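Clirnden cell 2: bricks-to-bag set, fault release
README, last touched 23 April 2021
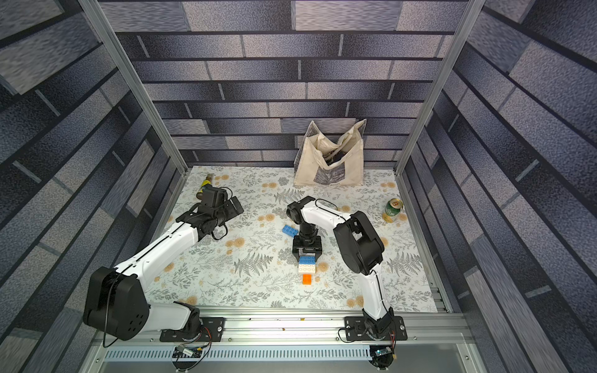
Can I train on the whole set?
Leave out the episodes flagged grip_drift. In those the right gripper's reported opening doesn't match where the jaws really were, so the action labels are wrong even when the motion looks fine.

What went wrong

Right gripper encoder slipped on its shaft. Set screw backed out a little at a time over the session. No error code, no stop, the controller was happy throughout. Commanded close, got close-ish. First sign was stacks coming apart on the lift. We blamed the bricks and kept recording, which cost us most of a day.

Then on episode 123 the controller thought the jaws were still open when they were already shut on a stack. Kept driving the motor. Current limit should have caught it, but the limit for that joint had been left at the bring-up value and never lowered. Motor went into thermal shutdown, gripper went limp, stack dropped on the table. Arm itself held position. No one hurt, no hands in the cell at the time.

Left arm not affected. Left arm logs are good for every episode.

What's in here

290 episodes total
49 flagged grip_drift, all right arm
32 flagged dropped (some of these are also grip_drift, check both columns)

Each episode folder has video from the fixed camera, joint positions for both arms, gripper opening commanded and reported, motor current, and a notes.txt that is sometimes empty. Flags are in flags.csv in the top folder. Flags were set by hand from the video, then checked against current. Expect a couple of misses near the start of the drift, it's hard to see when the offset is small.

Task

Toy building bricks, picked up single or stacked, moved to the canvas bag at the back. Bottle and can are clutter, they stay on the table and the arms are supposed to work round them. Clutter moves between episodes. Wallpaper and table cover are from the Kidport background pack and get swapped between sessions, so don't let your model get attached to the brick pattern.

Using the faulty episodes

They're kept on purpose. Good for fault detection, bad for imitation. Things to look at:

Gap between commanded and reported opening is NOT a useful signal. Encoder slipped, so reported looks right. Took us a while to accept this.
Current at grip is the useful one. It climbs early and stays up.
Video vs reported opening also works if you have a jaw tracker. The Vuneck scripts have one, set it to the dark gripper profile or it loses the jaws over the black parts of the arm.

Don't try to correct the labels with a constant offset. We tried. The slip isn't constant, it moves in small jumps, mostly after hard closes.

Fix and new rules for the cell

Set screw replaced, thread lock on it, paint mark across screw and shaft. Same done on the left gripper.
Current limit lowered on both grippers. Limit is now read back at startup and the session won't start if it's wrong.
Zero check before each session: close jaws fully on nothing, compare to the stored value. Off by more than the tolerance in config, stop.
Dropped stack twice in a row = stop and look at the hardware. Do not just restack and carry on.
Power off at the cell before reaching in after a thermal shutdown. The motor comes back by itself when it cools and the gripper can close wihtout warning. This is the one to remember.

Known problems still open

Clock on the current logger runs slightly behind the video. Align on first contact, not on timestamps.
notes.txt uses two spellings for the dropped flag, search for both.
The auto-recovery after thermal shutdown is still in the firmware. Nogueira build from August is meant to make it wait for a reset. Untill then see the power off rule.

Loader

python load.py --skip grip_drift for the clean set
python load.py --only grip_drift for the fault set

No flag given loads everything, including the bad labels. Should probably be the other way round. Will change it in the next release.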